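Medholm Robotics Workshop
About Us
Who we are, how we got going, and what to expect when you come to an open day

Welcome, and thank you for wanting to know a bit more about us. People usually land on this page for one of two reasons. Either they are thinking of enrolling (or enrolling a son, a daughter, or a very patient grandfather), or they have heard that we open the doors now and then and let anybody come in and watch the robots, and they would like to know if that is true. It is true, and there is a good deal about it further down.

Medholm is a small independent school for people who want to learn how robots are set up, taught, looked after and, on the bad days, taken apart again. We teach evenings and daytimes, we teach teenagers and adults in the same building, and we keep the groups small enough that you will get your hands on the equipment in your first session. We have 39 students enrolled at the moment. A larger school would find that a funny little number, but it means the person teaching you will know your name, your handwriting and most likely how you take your coffee.

How we started

The school was begun by Balakrishnan Venkataraman, who is still our director and still teaches the introductory course himself. Before Medholm he spent a long stretch of his working life keeping packaging lines running, and he will tell you that he learned nearly everything worth knowing from whoever happened to be on shift when something stopped. He wanted a place where a person could learn that way on purpose, with somebody experienced standing next to them and no production manager looking at the clock.

Our first classroom was a rented unit behind a tile store, with one secondhand arm, a folding table and a heater that we were all a little afraid of. The arm had a fault in one of its joints that came and went with the weather, and the first group of students spent so many evenings chasing it that several of them still talk about it when they visit. (It was a connector. It is nearly always a connector.) We moved to our present building on Fladier Street once we had outgrown the unit, and we have been knocking through walls and running out of electrical outlets ever since.

What we teach

Everybody starts with the introductory course, which we call Neagu after the street the old unit was on. Neagu covers moving an arm safely, working out what it can and cannot reach, picking things up, putting them down somewhere sensible, and reading the log when it does something you did not ask for. You do not need any programming before you come. If you have some already, you will be ahead for the first couple of evenings and then you will be in the same boat as everybody else, because hardware has a way of evening people out.

After Neagu you can go on to Sernine, our longer course in two-armed handling. Sernine is where the soft, folding, awkward things come in: cloth, cases, pouches, lids, all the ordinary stuff that people handle without a thought and that a machine finds very hard going. Students on Sernine spend a lot of time guiding arms through tasks by hand and then studying what they recorded. It is slow work, and it suits people who like jigsaw puzzles or who can happily spend a Saturday sorting out a tackle box.

We also run a maintenance course in July for people who would sooner hold a wrench than a keyboard. It fills early, so please write to us well ahead if you would like a place.

Our open days

Now to the part so many of you ask about. Open days are our favorite days of the year here, even though we are all worn out by the end of them. They began as a way to let students' families see what had been keeping their relatives out so late, and then neighbors started coming, and then a middle school teacher asked if she could bring a class, and it grew from there. There is no charge, you do not have to book, and you are welcome to stay for ten minutes or for the whole afternoon.

The last one was on April 27, 2025, and it was a lovely one. The rain held off until we were stacking the chairs, the bake table did very well, and we had visitors at the demonstration stations from the minute the doors opened. The station that people kept drifting back to was the two-armed one, where Sernine students took turns showing how the pair of grippers can be brought in close over separate things on the same table. One arm is over the blue folding piece and the other is over the tan case with the striped contents, with the zebra cloth over on the left, and you can imagine how many children had an opinion on what should be picked up next.

We do not run a polished show, and I think that is a large part of why people enjoy themselves. Students pick the objects, students do the talking, and if a grasp misses, it misses, and then you get to hear them work out why. One small boy watched the same student make four tries at a corner of cloth and clapped for each of them. His mother told us afterward that he had gone home and tried to fold the dish towels using two pairs of kitchen tongs, and would we please apologize to her dish towels.

Visitors often want to know why we use such everyday things when we could be showing off with something shinier. The trouble with a shiny metal block is that it stays the shape you left it. Cloth does not. A case that opens has a side that wants to swing, and whatever is inside it gets in the way of the fingers. If you have only ever seen robots on television, it can be a surprise how much thought goes into getting two fingers around an edge, and we would much sooner you left with that than with a picture of sparks flying.

The busy patterns earn their keep too. A bold stripe gives students something to look at when they go back over a recording and try to see how a piece of fabric shifted, and it starts good conversations about what a camera can pick out and what it muddles up. It is also, I admit, a matter of what was in the remnant bin. 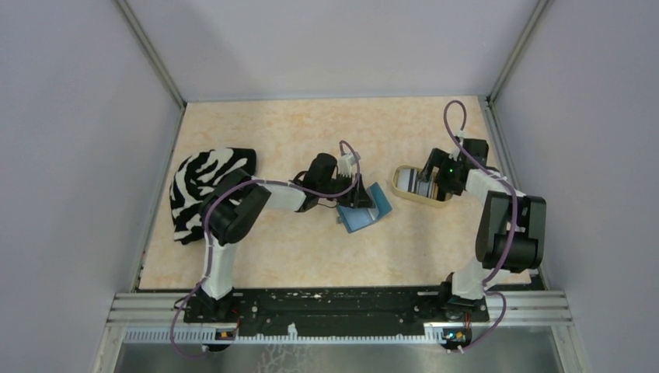 What to expect when you visit

Come in by the side entrance on Fladier Street, where the green door is. The front door sticks, and it has stuck for so long that we have stopped pretending we will get to it. Somebody will be at the desk to say hello and give you a name sticker and a plan of the rooms. The plan is hand drawn and the stairs are in the wrong place, but you will find your way.

The demonstrations run all afternoon with a short pause in the middle so that the students can eat. Children are very welcome, and we ask that they stay with a grown-up in the station rooms. Please keep hands, scarves and long hair outside the marked line while an arm is powered, and if a student asks you to step back, step back first and ask about it after. They are trained to say it, and we are proud of them when they do.

You can ask the students anything. They will tell you if they do not know, and then they will usually go and find somebody who does. Good questions from past visitors have included how you choose where to grip something soft, what the padding is for, how long it takes to learn to steer two arms together, and whether the robots have names. (Some do. The names change with every group and are best explained by the group in question.)

If you would like to try guiding an arm yourself, there is a practice station in the back room with a slower setup and a box of foam blocks. The line gets long after lunch, so go there first if you have your heart set on it. Turns are short when we are busy, and we are always busy.

The building is all on one level apart from the upstairs classroom, which we do not use on open days. There is seating in both station rooms and a quiet room by the office for anybody who needs a rest from the noise. Street parking is free, though you may have to walk a block or 2.

The people you will meet

Balakrishnan will be there, generally near the kettle, and he likes nothing better than to be asked about his early days on the packaging lines, so do allow some time for that. Our instructors take turns floating between the rooms. The rest of the faces belong to students, past and present, and quite a few of the past ones come back on open days just to see what has been changed since they left and to tell us it was better before.

Schools and groups

We are glad to host school classes, scout troops, clubs and retirement groups outside the regular open days too. A group visit takes the better part of a morning and includes a demonstration, a turn at the practice station and plenty of room for questions. Let us know the ages in your group and if anyone has particular needs, and we will plan the morning around them. Teachers may like to know that we can send a short worksheet beforehand, written by our own students, with a few of their jokes left in.

Getting in touch

The office is open in the afternoons and early evenings while classes are running. Call extension 3283 for courses and enrollment, or extension 3102 for open days and group visits. If you get the machine, please leave a message and say your number slowly, and one of us will call you back. You can also simply stop in and knock at the green door – give it a good loud knock, as there is usually something whirring.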